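The Long, Checkered Career of the Picnic Cloth

Somewhere in your house, probably under the good napkins, there is a red and white tablecloth. You may not remember buying it. It is possible that you didn't. They seem to come with the first apartment, like the single wire hanger.

In Cestberg, where I grew up, the cloth came out in May and went back in the drawer when the wasps won. The town had 2000 people in it and, by my mother's estimate, one pattern. It covered the tables at the firehouse supper, the church supper and the supper held to raise money for the other suppers. If you were served potato salad on anything else, you were in a hospital.

The mill at Triludcombe, a short drive upriver, made much of it. A plaque by the gate says weaving began there in 1780, though the plaque has been repainted so often that the last digit is a matter of local feeling. At its peak the mill employed 305 people and produced checks in red, blue and a green that was discontinued after complaints. The building is condos now. The lobby has a framed square of the red, lit like a Rembrandt.

What made the stuff last was that it asked so little. A white cloth is a dare. A floral one has opinions about your plates. Gingham will take a splash of tomato sauce in a red square and keep the matter between the two of you. Restaurants worked this out early. Revley, the old spaghetti place on our main street, owned 168 of them and, I suspect, washed them in rotation with the seasons.

Then came the years when nobody wanted it. Dining tables went bare, or wore a strip of gray linen down the middle like a necktie. My own cloth spent that period lining the trunk of a car.

Now it's back, at prices that would have stopped the firehouse supper cold. The Mittal catalog, which used to sell me socks, has a version in "heritage tomato" for over ten times what my mother paid. It is dry clean only. I read that line twice, then went out to the car and got mine. It needed a wash and an iron. It got the wash.

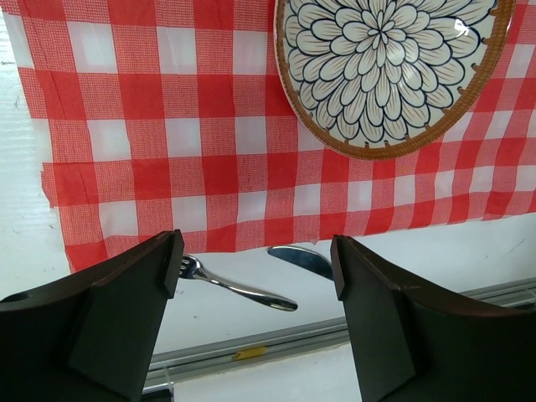 Red and white gingham, with a patterned dish and a fork and knife nearby.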